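# スカローラ、リネン仕分け工程のロボット導入について一年目の経過を公表

**人員は減らさず、担当替えは11人。処理量の伸びは当初計画に届かず**

業務用リネンの洗濯と貸出を手がける株式会社スカローラ(Skarora)は、ラスホルム工場の仕分け工程で進めてきたロボット導入について、一年目の経過を公表します。導入時の発表では「現場の負担を大きく軽減」「人と機械の理想的な協働」といった表現を使いました。今回はその表現を使いません。軽くなった負担もあれば、別の人に移っただけの負担もあり、両方をまとめて「軽減」と呼ぶのは無理があるというのが、工場側の一致した意見だからです。

## 導入の範囲

対象は、回収した布製品を種類ごとに分け、次工程のかごへ移す作業です。アームと制御装置はゼルニク(Zernik)製で、手首部に小型カメラを備えています。据え付けと調整はエデット(Edet)が担当しました。仕分け工程の在籍者は導入前が41人、現在も41人です。このうち11人が、手作業の仕分けからロボットの監視と復旧に移りました。

人数が変わらなかったことを、当社は成果として宣伝するつもりはありません。もともとの計画では、繁忙期の応援要員を置かずに済むはずでした。結局、応援は今年も呼んでいます。

## 何が変わったか

腰をかがめて布を持ち上げる動作は、担当替えになった11人については明らかに減りました。これは本人たちが口をそろえて認めています。一方で、同じ人たちから出てきたのが「待つ疲れ」です。ロボットは薄手のシーツを二枚重ねてつかむことがあり、止まれば人が行って外し、再開の操作をします。いつ止まるか分からないものを見続ける仕事は、手を動かし続ける仕事より楽だと簡単には言えません。

一年間に記録した停止は1003件でした。そのうち27件は復旧にエデットの技術者の来場を要し、残りは現場の担当者が対応しました。つまり、ほとんどの停止を引き受けたのは、機械の専門教育を受けたことのない仕分けの経験者です。導入前の説明資料では、停止への対応は「軽微な付帯作業」と一行で片づけられていました。この一行は当社が書いたもので、訂正します。

担当替えになった従業員の賃金区分は、当初そのまま据え置かれていました。求められる技能が増えたのに区分が変わらないのはおかしいという申し入れを受け、1月から監視・復旧の手当を新設しています。導入と同時に決めておくべき事項でした。

ラスホルム工場の工程責任者、モレニケ・ンウォス(Morenike Nwosu)は次のように述べています。

「見学に来る方は、動いているところを見て感心して帰られます。止まったところも見ていってください、とお願いしています。昼前の一番忙しい時間に止まると、隣のラインの人が手を貸すことになり、その人の分の仕事は後ろへずれます。そこまで含めて評価しないと、数字だけが良く見えてしまいます」

## 映像による振り返り

停止の原因を調べるため、工場では手首カメラの映像を担当者自身が見返す時間を設けました。人の目の高さで見ていたときには気づかなかったことが、いくつか分かっています。アームが大きく向きを変えると映像はぶれ、布の端の判別には使えません。供給元の資料に載っている見本は静止した布を写した鮮明なものばかりで、日常の映像とはかなり差がありました。

もう一つは、人が映ることです。カメラは布に向けるために付いていますが、傾けば天井も、そばに立つ人の顔も入ります。従業員からは、映像が勤務評価に使われるのではないかという懸念が出ました。当社は評価に使わないと回答しましたが、口頭の約束では足りないという指摘があり、目的と保存期間、閲覧できる者の範囲を文書にして掲示しました。 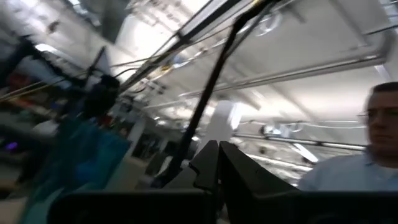 文:タムノエミ・アフォラビ(Tamunoemi Afolabi)

黒い指の向こうに、眼鏡をかけた人の顔と水色の襟付きシャツが入っています。棚に置かれた物は流れてしまい、何であるか読み取れません。左下の青緑の布も、太い筋になっています。掲示文書の説明会では、こうした映り方を実際に見てもらったうえで質問を受けました。いちばん多かったのは「消してほしいと言えば消してもらえるのか」という問いで、答えは「申し出があれば消去する」です。申し出の窓口は工程責任者から総務に移しました。上司には言い出しにくいという声があったためです。

## 今後の予定

二台目の導入は見送ります。供給元からは、認識用ソフトウエアの更新により二枚つかみの問題は解消に向かうとの説明を受けていますが、当社の布で確かめた結果はまだありません。確かめるまでは、解消したとも、解消する見込みとも発表しません。

更新後の試験は現行の一台で行い、停止件数に加え、復旧に要した人の時間と、隣のラインから出た応援の時間も記録します。試験の進め方には監視・復旧の担当者が加わり、中止を求めることもできます。結果は、良くても悪くても同じ形式で公表します。

### 本件に関するお問い合わせ

株式会社スカローラ 広報担当 タムノエミ・アフォラビ
工場見学は午前10時からの回のみ受け付けています。停止時の復旧作業もご覧いただく場合があります。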